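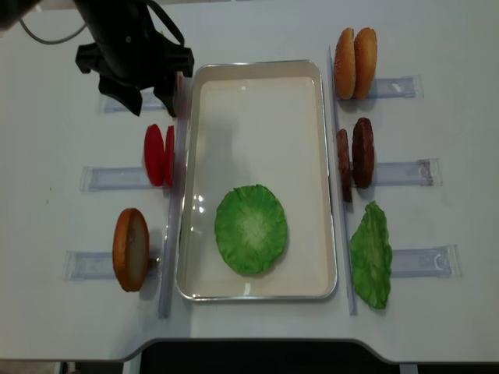
Good morning. On behalf of Troreck, I will report on what the sandwich station at Rillau changes for kitchen staff. Assembly moves to the arm. The loading of holders on both sides of the tray, patties and lettuce included, stays with people.
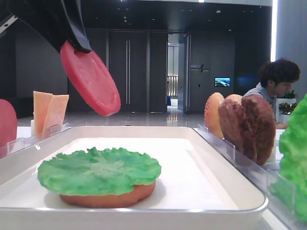
Tomato slice held over the lettuce and bottom bun.

Pause. Two line posts become station lead posts from December, at the same grade. Tanvir Mollah will take questions on shifts. 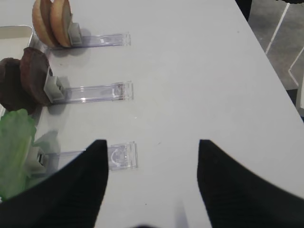 Buns, patties and lettuce in their holders.

Next: training, 10 hours per person.

Print | E-mail this page
2 comments | 101 shares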